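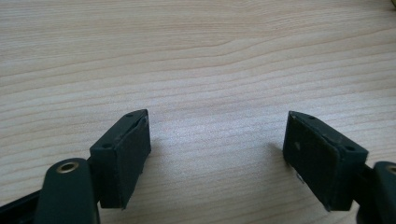

Danai Kouris

ok so finish question. Bought a used dining table in April, pale wood, wavy grain, and I want to do the top myself. Previous owner said "oil" and that's all I got out of him. No idea what oil. Do I keep oiling or sand it all back and put poly on? Two kids, lots of juice.

csaba_k

Poly. Done. Oil is a hobby, you'll be redoing it forever. I did ours with 2 coats of water based and haven't touched it in years.

Damian Gruber

Disagree w/ Csaba. Poly looks great till the first deep scratch, then you're stripping the whole top. With oil you scuff the bad spot, wipe more on, go eat lunch.

Drop of water in a corner first. Beads up = still some finish on there. Soaks in and goes dark = thirsty.

csaba_k

"go eat lunch" lol. And then nobody can put a plate down for how long? Hardwax oil wants days before it's really hard. With kids??

Damian Gruber

overnight for light use, week or so before spills. They can eat at the counter.

Johannes Mthembu

Whichever you pick check if it's veneer before you sand anything. Look at the end of the board, does the grain carry over the edge? I went straight through the veneer on a sideboard once. Very bad evening.

Danai Kouris

Grain carries over the edge on both ends so solid I think. Water test: beads in the middle, soaks in by the end where the kids sit. So patchy.

Johannes Mthembu

Sounds solid then. Mineral spirits on a rag, wipe it all down, let it dry, sand with the grain 120 then 180. Don't go finer if your oiling, it won't take.

Kristýna Procházka

Pls lay the oily rags flat outside to dry, don't ball them up in the trash. They can catch fire on their own. Not kidding.

csaba_k

^ that I agree with. Still poly.

Danai Kouris

Going with oil, sorry Csaba. Trying the underside first tonight, will post how the color comes out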